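刹车踏板上的那点脚感

11/12/23

在Cleseo赛道看车，懂行的人大多会劝你去二号弯外侧的土坡。看台当然舒服，能看发车，能看进站，还有热狗，可是要听刹车，就得站到土坡上去！赛车从主直道全速冲下来，发动机的声音一直顶在高处，然后在某一个瞬间突然断掉，接着是一连串降挡的补油声，夹着一种很细、很干的摩擦声，像有人在远处撕一块厚布。这个声音前后加起来比打一个喷嚏长不了多少，一圈的胜负有一大块就藏在里面。

我迷上刹车是很晚的事。跟大多数车迷一样，我最早爱的是发动机，后来爱空气动力学，能对着一片前翼端板的弧度看一个下午。刹车在我眼里一直是个干脏活的部件：踩下去，车慢下来，还有什么可说的呢？直到今年七月，我跟着Emer车队在Cleseo待了一次测试，戴着耳机听车手和工程师在无线电里聊了一整天，他们聊翼片角度的时间加起来，还没有聊踏板的时间长。踏板行程长了，踏板硬了，头一脚软、第二脚又好了，前面咬得太急，后面跟不上，后面跟得太紧……这些话换个场合听，简直像在讨论一双新鞋合不合脚。

从那以后我看比赛的眼睛就变了。车载镜头里别人盯着方向盘，我盯着速度数字掉下来的那一段，有时候还会在沙发上跟着踩（家里人已经习惯了）。

先把账算清楚

一辆车跑得越快，身上带的能量越多，而且这个能量跟速度的平方走。Emer的单座赛车在Cleseo主直道尽头跑到每小时227公里，进二号弯要降到3挡能应付的速度，中间这一大笔能量得在极短的时间里找到去处。绝大部分变成了热，进了刹车盘，进了刹车片，再从盘里的通风道甩到空气里，或者顺着轮毂传到轮辋，烘热里面的胎气。空气阻力帮着分担一部分，发动机的拖曳也帮着分担一点，剩下的全是刹车的活。

有意思的地方在于，这笔活的分布很不均匀。带下压力的赛车在高速时被空气牢牢按在地上，轮胎的抓地力最大，所以刹车的头一下可以踩得非常狠，狠到在普通轿车上想都不敢想的地步。可是车一慢，下压力就跟着掉，还是按平方掉，刚才轮胎能承受的那个力，转眼就承受不住了。脚如果还停在原处，前轮就会抱死，冒一股蓝烟，胎面磨平一块，接下来的每一圈都能从方向盘上感觉到那块平斑在敲。

所以单座赛车手的刹车动作跟我们在驾校学的刚好反着来：一脚踩到底，然后一点一点往回松，松的速度还要跟下压力消失的速度对得上。想一想这有多难！下压力是看不见的，前车的尾流会把它偷走一部分，顺风会偷走一部分，路面鼓起来的一个小包也会偷走一部分。脚底下感觉到的一切都得在瞬间换算成松开的快慢，而此时人的身体正被安全带勒着往前冲，脖子绷得像根缆绳，左脚还得做得像在琴键上收一个尾音。

还有载荷转移。车一减速，重量往前压，前轮变重，后轮变轻。前轮变重了，能吃更多制动力；后轮轻了，吃得就少。减速越猛，转移越多，前后该分多少制动力也就跟着变。换句话说，在一次刹车的过程里，最合适的前后分配从头到尾都在移动，而一套纯机械的系统给你的是一个固定的比例。剩下的差额由谁来补？由车手的脚，由差速器，由发动机的拖曳，由一堆折中。

咬下去的那一下

聊刹车片的人都爱用“咬”这个字。初段咬合力强的片子，脚一碰上去车就一顿，信心十足，晚刹的胆子也跟着大；初段柔的片子，一开始像踩在一块厚毛巾上，力道是一点点上来的。两种片子跑出来的圈速可以完全一样，可是喜欢前一种的车手坐进装了后一种的车里，两圈之内就会在无线电里抱怨，反过来也是。

给Emer供片的是一家叫Sundaram的小作坊，他们的配方编号乱得出奇，新旧混着叫，车队里的人干脆给每种配方起了绰号。有一种叫“狗”，因为咬得凶；有一种叫“老师”，意思是你不按它的规矩来它就罚你。我听见技师很认真地对车手说“下午换老师”，车手叹了一口气，那口气叹得整个维修间都听见了。

片子和盘之间的关系也比我原先以为的要亲密得多。新盘新片不能直接上去猛踩，得先磨合：中等力度踩几脚，放凉，再重一点踩几脚，再放凉，让片子上的材料在盘面上均匀地转移过去一层薄膜。之后的摩擦，很大一部分是片子和这层膜之间的事。膜铺得匀，踏板干净利落；膜铺得不匀，一踩就抖，有人以为是盘翘了，拆下来一量，平得很，问题出在那层肉眼几乎分辨不出的东西上。

磨合这件事在Emer是有仪式感的。车出去跑磨合圈的时候维修间里会安静下来，大家竖着耳朵听，回来以后技师蹲下去，拿手电贴着盘面斜着照，看那层颜色。颜色发灰蓝、均匀，点头；有一圈深一圈浅，摇头，重来。他们有一组盘用到148圈才退下来，退下来以后舍不得扔，摆在工具柜顶上，谁来都要给谁看一看盘面，那种得意劲儿，跟别人家展示孩子的奖状没有两样。

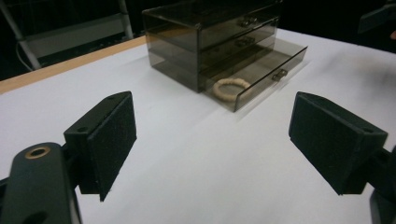

盘面温度是另一个让我着迷的题目。以前我脑子里的刹车盘只有两种状态，凉的和烧红的，后来看了红外测温的曲线才明白，从内缘到外缘、从这一面到那一面，温度一直在变，而且变得很柔和，很难划出哪里算热区、哪里算凉区。看看图里那张白色桌面就有数了：靠中间的地方亮一些，往边上走慢慢变成柔和的灰，你指不出灰是从哪一个点开始的。盘上的热也是这样一路过渡过去的，所以测温只测一个点意义有限，Emer的工程师喜欢在盘上涂几道不同熔点的示温漆，跑完回来看哪几道变了色，把最高温度的范围夹出来，再拿红外传感器的读数对一对。方法很土，好用得不得了。

温度太低，片子不咬；温度太高，片子衰退，踏板还硬着，车却不减速，这是最吓人的一种。还有一种是热传到了卡钳里，刹车油起了气泡，气泡可以压缩，油不可以，于是踏板一下子变长，脚踩下去像踩空了一级楼梯。两种都叫热衰退，脚感完全相反，老车手一脚就分得出来，无线电里报一句“硬的”或者“长的”，维修区立刻知道该去查什么。

封在导管口上的胶带

说到温度就得说风道。赛车前轮内侧有一个进风口，后面接着一截导管，把凉风送到盘的中心，风再从盘内的通风道被甩出去。风口开得大，刹车凉快，空气阻力变大，前轮周围的气流也跟着乱；风口开得小，阻力小了，刹车就得在更热的地方干活。空气动力学工程师恨不得把它全堵死，管刹车的人恨不得装个漏斗，两边每个周末都要吵，吵完用胶带解决。

真的是胶带！早上气温低，封掉一半，中午揭掉一条，傍晚再贴回去一条。我见过一个技师把各种宽度的胶带裁好了贴在自己的裤腿上，车一进来，蹲下，撕，贴，站起来，前后不过几秒，车轮都还在转着余劲。你要是问他今天贴多宽，他会先抬头看天，再看风向旗，最后才看平板电脑上的数据。

风道还有第二份差事，很多人不知道，那就是管胎温。刹车盘的热会烘到轮辋，轮辋的热会传给胎里的气，胎压和胎温都跟着走。排位赛那一圈要前胎快点热起来，就让刹车多烘一烘轮辋；正赛怕后胎过热，就想办法把热往外引，别让它碰到轮辋。一个刹车导管的形状，最后影响的是车在最后一个弯里推不推头。第一次听人把这条链子从头讲到尾的时候，我差点站起来鼓掌，这么多看起来各管各的东西，居然是用热串在一起的。

暖胎圈里车手为什么要左脚踩着刹车、右脚还给着油？也是为了这个。刹车一边拖一边加热，热从盘到轮辋再到胎。你在电视上看到赛车扭来扭去，观众都以为扭是为了热胎，扭当然有用处，可是直线上那几脚狠刹往往贡献更大，胎是从里往外热的，热得透，留得住。

横过来的那根杆

大多数初级单座赛车的前后制动力分配靠一根平衡杆。踏板后面有两个主缸，一个管前，一个管后，平衡杆横在中间，踏板推在杆上的一个点，这个点偏向哪边，哪边的主缸吃到的力就大。驾驶舱里有个旋钮，通过一根软轴转动杆上的螺纹，车手一边开一边就能调。结构简单到可以在餐巾纸上画完，而它对一辆车的脾气影响之大，我觉得没有哪个零件比得上。

往前调一点，车稳，刹车的时候直直的，可是前轮容易抱死，进弯也不太愿意转头。往后调一点，车头灵，入弯的时候后面跟着轻轻转过来，很舒服，再往后一点，后轮先抱死，车就想掉头了。两者之间的舒服区间窄得可怜，而且它会动：油箱满的时候一个位置，油跑少了一个位置，新胎一个位置，旧胎又一个位置。有些车手一圈里要拧好几次，直道上拧过去，进慢弯前拧回来，手忙得像电台调音师。

Emer的一位年轻车手告诉我，他刚从卡丁车上来的时候完全不碰这个旋钮，觉得那是工程师的事。卡丁车多数只有后刹，哪来的什么平衡。后来有一场雨战，他前轮一路抱死，跑得狼狈极了，工程师在无线电里求他往后拧，他嘴上答应，手根本不知道旋钮往哪边转是往后。那以后他在旋钮上贴了一小块砂纸，摸得到方向，闭着眼也能调。现在他是全队拧得最勤的一个，数据上那条平衡线起起伏伏，跟别人的一比像心电图。

雨地里刹车又是另一本书。抓地力低，减速慢，重量往前转移得少，后轮没有干地上那么轻，所以平衡可以往后放一些。盘也凉得快，水一浇，初段咬合没有了，车手得在直道末尾提前轻轻蹭一下踏板，把水膜擦掉，把盘捂热，再踩真正的那一脚。蹭早了白蹭，蹭晚了来不及，蹭重了丢时间。看雨战的时候留意前车刹车点之前有没有那么轻轻一顿，你会发现高手顿得几乎看不出来。

山路上的冷脚

环道上的刹车怕热，爬山赛的刹车怕冷，这一点是我去了Mavolau之后才真正体会到的。Mavolau是一条上坡的老路，弯一个接一个，起点在一片果园旁边，终点在采石场上面，车从静止出发，一口气冲上去，没有热身圈。也就是说，第一个重刹车点来的时候，盘和片都还是早晨的温度。

在环道上被夸上天的高温片子，拿到这里就是一块石头，踩下去毫无反应。爬山赛的老手喜欢用低温就能咬的片子，哪怕热了以后会衰退，反正上坡跑，重力在帮忙减速，一趟又短，还没热透就到顶了。有人把通风盘换成又轻又薄的实心盘，升温快，簧下重量也小。有人把风道整个拆掉。还有人在起点排队的时候，让车往前挪一小段，踩着刹车给油，把盘捂一捂，轮到自己了再稳稳停到线上，这时候你去闻，空气里全是那股焦甜的味道，混着果园里的草味，我这辈子都忘不了！

我在第一个弯的草包后面蹲了一上午，看同一个弯被几十个人用几十种办法对付。有一辆老双座车的刹车尖叫得像汽笛，车手毫不在意，每趟都叫着进去叫着出来。有一辆自制的摩托发动机小车，轻得像张纸，几乎不刹，收一下油就拐过去了。旁边一位老先生看得直拍大腿，转头对我喊：轻！轻就是刹车！

他说得太对了。车的重量每少一点，刹车要处理的能量就少一点，盘可以小一点，卡钳可以小一点，车就更轻一点，这个循环转起来非常美妙。反过来的循环也存在，车一重，盘要大，轮辋要大，轮胎要大，整车又重一截，许多现代赛车就困在里头。 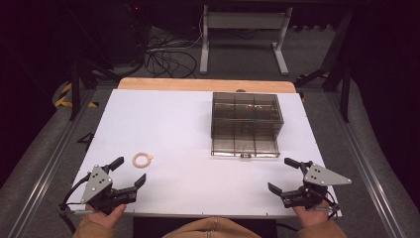 Dalia Bouazza觉得我把轻这件事说得太浪漫了。她的看法是，车轻了以后刹车的窗口反而更窄，盘很难升到工作温度，风一吹就凉，踏板上一丁点力的变化都会被放大，一个在重车上刹得四平八稳的人，到了轻车上前几趟往往是一路抱着前轮上去的。她还说，爬山赛的车手嘴上谈重量，私下里花时间最多的是主缸的口径，口径小一号，踏板行程长，用力轻，好拿捏；口径大一号，踏板又短又硬，给人一种结实的错觉，真到了要细细松脚的时候，脚趾上没有刻度可用。

我想了想，她讲的和老先生讲的能放到一起。轻是给物理省事，口径是给脚省事，一辆车两样都要伺候到。主缸这件事我以前从来没在意过，回来以后翻了一堆老杂志补课，越看越上瘾。液压系统本身是个很朴素的放大器，主缸面积小、卡钳活塞面积大，力就放大，行程就拉长，怎么换都是这笔交易。踏板的杠杆比再放大一次。片子的摩擦系数再放大一次。盘的半径再放大一次。一个车手说“踏板不对”，可以从这四层里的任何一层下手，而每一层改完给脚的感觉都不一样。

Dalia Bouazza对硬踏板的意见尤其大。她讲过一次调车的经过，车手坚持说刹车软，换了硬管，换了油，排了一遍又一遍的气，还是软。最后她趴下去看，发现踏板座的底板在受力的时候往前弯，脚踩下去有一截行程全用来掰那块铝板了。加了一根斜撑，毛病就没了，制动系统本身从头到尾一点没坏。车手回来报告说刹车力道大了很多，数据上压力一点没变。

松脚的学问

刹车踩得晚，大家都看得见，解说也爱喊。刹车松得好，基本没有人喊，可是速度多半是从那里来的。

所谓循迹刹车，就是把刹车带进弯里，一边打方向一边慢慢松。这么做的好处是前轮一直有载荷压着，愿意转向，后面轻一些，车尾愿意跟着转。坏处也明摆着，轮胎的抓地力总量有限，纵向用多了横向就不够，所以方向打多少，脚就得松多少，两件事合成一个动作。画在图上，是制动力和侧向力沿着一条弧线交接班，好的车手那条弧线圆润饱满，差一些的中间会凹进去一块，那一块凹下去的地方就是没用掉的抓地力，白白浪费在了弯心之前。

在Emer看数据的那个晚上，工程师把两位车手在二号弯的踏板压力曲线叠在一起给我看。起点几乎重合，峰值一模一样，光看前半段你会以为是同一个人。差别全在尾巴上：一个人的线往下掉得很陡，到底之后平了一小截才开油门；另一个人的线拖着一条又长又薄的尾巴，几乎一直拖到弯心，刚刚归零，油门就接了上来。后面这位弯心速度更高，出弯更早，一整条直道都在吃利息。

前面那位看了很久，问了一个问题：他松那么慢，怎么知道什么时候该没有？另一位想了半天，答得极朴实，说听前轮。前轮在弯里有一种嗡嗡的声音，脚上还有一点点力的时候声音是紧的，再多一点就开始发毛，他就在紧和发毛之间待着，等车头自己指到弯心，脚就空了。这段对话我抄在了本子上，后来反复看。里面没有一个数字，可要是把传感器的数据全铺开来解释同一件事，得贴满一面墙。

第二天再去土坡上听，我试着去分辨这条尾巴。刹车的撕布声结束以后，有的车立刻安静，有的车还留着一丝，拉得细细的，一直连到油门的第一声。我不敢说每次都听对了，但是听对的那几次，汗毛都站起来了。

初学的人有个常见的误会，以为循迹刹车是越深越好，于是每个弯都拖着刹车往里钻。高速弯里这样做，车尾一轻，人就出去了。也有些车天生不喜欢，后轮驱动、重量靠后的老跑车，刹车一带进弯，尾巴就想来见你。还有一种弯要的是短促的一蹭，就为了让车头低一低，把前轮咬进去，脚马上拿开。同一只脚，在一圈里要换好几种写法。

左脚和右脚

单座赛车基本都是左脚刹车，方向柱从两条腿中间穿过去，右脚想过来也过不来。老一辈右脚刹车的车手有一套跟趾动作，前脚掌踩着刹车，脚外侧或者脚跟去点油门，给降挡补转速，鞋底因此磨得歪歪扭扭。有了拨片和自动补油，这门手艺在新车上用不着了，在历史赛车的比赛里还看得到，我每次看见车载脚部镜头都要倒回去看好几遍。

左脚刹车最大的好处在交接的地方，右脚不必搬家，刹车和油门之间没有空档，甚至可以重叠一小段，用油门稳住后轮，用刹车压住车头。坏处是普通人的左脚被离合器教坏了，只会一踩到底。你如果在空场地上试过用左脚踩刹车（一定要空场地，一定要慢，一定要提醒副驾驶座上的人！），就知道那一下点头有多惊人，安全带都会锁住。车手把左脚练到像手指一样细，靠的是成千上万次重复，没有近路。

Emer的模拟器踏板因此比方向盘还金贵。方向盘是现成买来的，踏板是自己做的，用的是真的主缸和真的卡钳，夹着一块固定的钢板，中间塞了几块硬度不同的橡胶，用来模仿片子压缩和管路膨胀的感觉。橡胶块的搭配调了一个冬天。有位车手坐上去踩了一脚就笑了，说连毛病都一样。

鞋也很要紧。赛车鞋的底薄得像纸，为的是让脚趾能读到踏板上的力。有个车手换了一双新鞋，底厚了那么一点点，一整个练习都在抱怨踏板迟钝，车队把前面的油排了一遍，又把片子换了，最后他自己脱了新鞋穿回旧鞋，问题没了。维修间里的人憋着笑把新鞋挂到了墙上。

一只会自己算账的后轴

再往上走，到了带能量回收的赛车，事情又变得不同。后轴接着电机，减速时电机发电，发电本身就是制动力，这样一来后轮上的减速力有三个来源：电机、发动机拖曳、刹车片。电池满了，电机就回收不进去，那部分制动力会突然缺席；车手改了一个回收模式，比例又变。如果全靠脚来补，那谁也补不过来，于是有了后轴的线控制动：车手踩踏板，系统先算他要多少总制动力，再算电机给多少，剩下的由液压补上，力求让脚感觉不到缝。

缝当然还是有的。车手在无线电里说“后面刹车有点怪”，十有八九就是在说这道缝。标定工程师的工作就是把它缝得越来越细，低温时怎么缝，电池快满时怎么缝，连续下坡时怎么缝。我以前总觉得电子的东西一进来，手艺的味道就淡了，后来在一场小型技术交流会上听一位标定工程师讲了她怎么处理踏板松开的最后一小段，电机退出得早一点还是晚一点，退出的曲线是直的还是弯的，她讲这条曲线时的手势，跟那位技师斜着手电看盘面时的神情是一路的。手艺还在，换了个地方住。

对车手来说，最大的变化是信任。纯液压的年代，踏板另一头是油，油的另一头是卡钳，脚和车轮之间有一条实实在在的通路，好坏都能摸到。线控之后，后轴那一半的手感是造出来的。有人适应得快，有人一直别扭，总要把平衡往前放一点，求个心安。两种人我都理解，我开了多年机械手刹的车，第一次用电子手刹停在坡上的时候，也回头看了它好几眼。

不起眼的活

写到这里应该讲讲排气。刹车系统里的空气是天敌，排气是每天都要做的功课：一个人坐在车里踩住踏板，另一个人蹲在轮子旁边拧开放气螺丝，油带着小气泡顺着透明管子流出来，拧紧，松踏板，再踩。嘴里喊的话也固定，踩住，开，关，松，踩住，开，关，松，听久了像划船号子。先排哪个轮子后排哪个轮子，不同的卡钳讲究不同，有的卡钳里外两侧各有一颗螺丝，还要分先后，顺序错了就得重来。

排完以后技师会用橡胶锤轻轻敲卡钳，把粘在角落里的小气泡震出来，再排一遍。有的车队晚上用一根杆子把踏板顶住过夜，说是能让踏板第二天更结实，原理各人有各人的讲法，谁也没有说服谁，杆子照样每晚顶上去。

刹车油吸水，开了封的一瓶放不了多久，车队的习惯是宁可倒掉。片子的厚度每次进站都要量，量完写在一块白板上，字写得歪歪扭扭，可是没有谁敢擦。卡钳的密封圈、盘的浮动销、软管接头的铜垫，每一样都小得可以弹到柜子底下去找半天，每一样出了岔子都是大事。有一回在Cleseo，我看见技师为了一片铜垫的划痕把整条管子拆下来重装，划痕我凑近了都没看见，他的指甲摸到了。

长距离耐力赛里还有中途换盘换片的场面，那又是另一番热闹。烧了半夜的卡钳滚烫，戴着厚手套也只能碰一下，片子得拿钳子抽出来，新片子事先已经磨合过，跟新盘配成对，贴着标签。装好之后出站的第一脚踏板是空的，活塞被顶回去了，必须在维修通道里先踩几下把它泵起来。无线电里一定有人喊：泵踏板，泵踏板，泵踏板！有车手太兴奋忘了，到第一个弯一脚踩空，那种心跳我光听人转述都觉得腿软。

晚刹的魅力

最后当然要说说超车。刹车区里的超车是赛车运动最好看的东西之一，这一点我不接受反驳。两辆车并排冲向同一个弯，谁先抬脚谁就让出一个身位，可是谁抬得太晚，谁就会冲过弯心，被对方交叉线拿回去。内线的人要面对更紧的弯和更脏的路面，轮胎碎屑、灰、前几天的油渍，抓地力比赛车线上差了一截，他却得在这样的路面上刹得比平时还晚。外线的人有干净的路面和漂亮的线路，可是视野里突然多出一个前轮，要不要留地方给它，留多少，全在一瞬间决定。

厉害的车手超车时刹车点其实只晚了那么一点点，功夫用在松脚上：把车先扔到对方旁边，占住位置，然后在很不舒服的线路上用一条又长又细的尾巴把车收回来，出弯时还能守得住。没那么厉害的车手把全部勇气用在了踩上，进去了，收不住，两辆车一起走大，后面第三辆捡了便宜。在土坡上看的人这时候会一起发出“啊”的一声，声音比发动机还齐。

Emer那位在旋钮上贴砂纸的年轻人，七月测试的傍晚跟队友练了几圈刹车区的攻防。夕阳正对着二号弯，看刹车牌都费劲，两个人一前一后、一内一外，一次次冲下来。有一次他从外线刹进去，前轮冒了一丝丝烟，我以为要走大了，那缕烟自己断掉，车头老老实实指向弯心，尾音拖得细细长长，油门就接上了。无线电里工程师只问了一句平衡在哪儿，他报了个位置，又补了一句：再来一次行不行？

油只够再跑一圈。他又来了一次，这回没有冒烟。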